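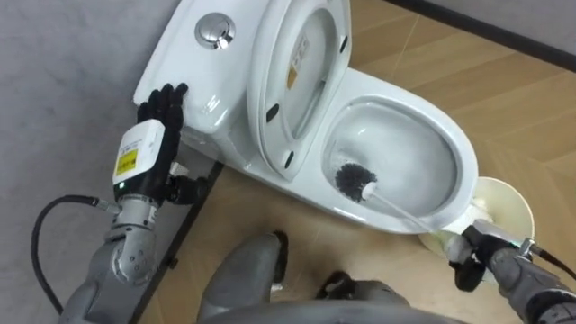 Figure 4. Brush work inside the bowl, with seat and lid raised. The bristle head is partly under the water line.

4.2 Where the bristles go

The toilet bowl is a lovely object to study. It is a single curved surface with hardly a straight line in it, and everyone who cleans one has to work out a path over it with a round tuft on a stick. Earlier work in the Clumis home chore survey treated the job as one item, "scrub toilet," and gave it a single time. We think that hides the most interesting part. A bowl has at least four zones that call for different brush angles: the underside of the rim, the upper wall, the lower wall near the water, and the outlet itself.

In Figure 4 the head is pressed against the inner wall beside the water, with the handle running out across the front rim. We call this the low wall position. The rim acts as a rest for the handle, and small movements of the hand turn into slow, firm movements of the bristles. Diary entries from the Panganiban households describe the same trick in many different ways, and we were delighted by how often it came up without any prompting. One entry, written on a Friday, says simply: "Lean it on the edge and let it roll."

The upper wall is harder. The handle has to come up steeply, the rim is no longer much help, and drips become a worry. Several diary keepers said they left this zone for last and then rushed it. Our 223 usable entries show the pattern clearly: the low wall was mentioned in most of them, the underside of the rim in far fewer.

4.3 The area around the bowl

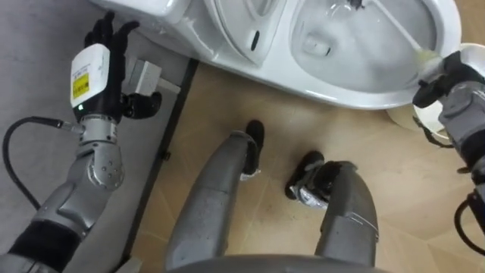 Dralell Household Surfaces Group
Working paper, April

A toilet does not stand alone, and we were keen to include what lies next to it. The floor beside this one is part mat and part tile, with a black edge strip between the two. Joins like this matter a great deal to anyone cleaning the room, as a flat mat and a tiled floor ask for different tools and a different order of work. Six of the diary keepers wiped the floor before touching the bowl and then had to wipe it again – a small thing, but it adds up over a year of weekly cleaning.

The outside of the toilet brings its own puzzles. Tank and seat meet in a run of rounded shapes, and the narrow gaps around the fittings are where a cloth does better than any brush. We coded these surfaces as a separate group, "outer ceramic," and asked for them to be timed apart from the bowl. The median for the outer ceramic came to 60 seconds, far more than we had guessed when we drew up the coding sheet.

4.4 Brush and cloth together 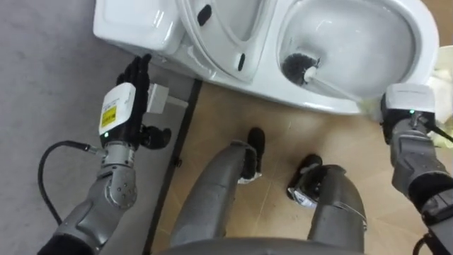
Figure 5. Bristle head against the lower inner wall. An off-white cloth lies bunched beside the bowl rim.

Having a cloth within reach of the brush changes the rhythm of the job. In the Jevier coding scheme, brush and cloth are logged as two tasks with a break between them. The diaries suggest something more fluid and, to us, much more fun to map: a few strokes inside, a wipe along the rim, then back inside. We counted each return to the bowl as a new "visit" and found that visits got shorter as the job went on.

The raised seat deserves a note as well. Its underside is in easy reach once the lid is up, yet the small black bumpers interrupt any long wipe. Cleaners who wrote about them went around each one with a fingertip under the cloth. We have added bumpers to the coding sheet as their own entry and would encourage others to do the same.

Related items
Soap film on tile: a second look at the 2000 diaries
The Clumis home chore survey: coding sheet and notes
Wiping order in small bathrooms
Handle length and reach in everyday brushes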